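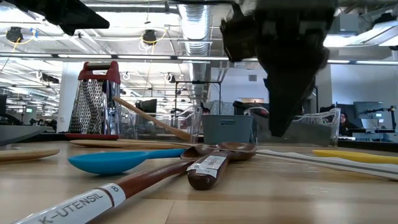
What changed for the sorters

I have worked at Kellard in Rillstead long enough to remember when returned kitchenware came in on pallets and went out the same afternoon, all by hand. We rent utensils and small kitchen tools to cooking schools and event kitchens. They come back mixed up, and somebody has to put the spoons with the spoons. For most of my time there, that somebody was me and three others.

On a busy day we handled 700 pieces. The pace was fine. What got you was the standing, and the same reach with the same arm. I had a sore shoulder every winter and figured it came with the job.

Last August the company started work on an automated sorting table with a firm called Saliba. Two of us from the floor were asked to spend part of our week over at the development space, and I said yes mostly to get off my feet. The setup is a plain wood table with tools spread out on it and bins at the back, and the gripper comes down from overhead. Wooden spoons, a blue plastic one, spatulas, a box grater with a red handle. I know these things better than I know my own kitchen drawer.

The labels

The first thing that changed for me was paperwork. Tools in the trials get a white label, and "K-UTENSIL" with a number after it goes on a list. I used to tell two brown spoons apart by feel. Now I write down which is which, along with anything odd about how it lies on a table. Flat spatulas are my longest entries. They sit tight against the wood and there isn't much edge to get hold of.

I didn't think of any of that as knowledge before. When the engineers asked how I pick up a spatula, I had to do it 20 times before I could tell them — I press down on one end and take the other.

The hours

Our shift went from four sorters to two. One of the others moved to packing and one took a job at Brastside, across the river. The company didn't let anyone go, but they didn't fill the spots either, and people noticed. I think it should have been said out loud at the start.

Pay for the trial work is a little better, and I sit for roughly half the day. My shoulder is better too. I miss the talking, though. Four people at a bench will talk through a whole morning, and two people checking bins mostly don't.

We still do a hand sort on Mondays for anything with a blade, and that isn't changing this year. The next batch for the trials is 200 pieces, mostly ladles and tongs. I've asked for a taller stool.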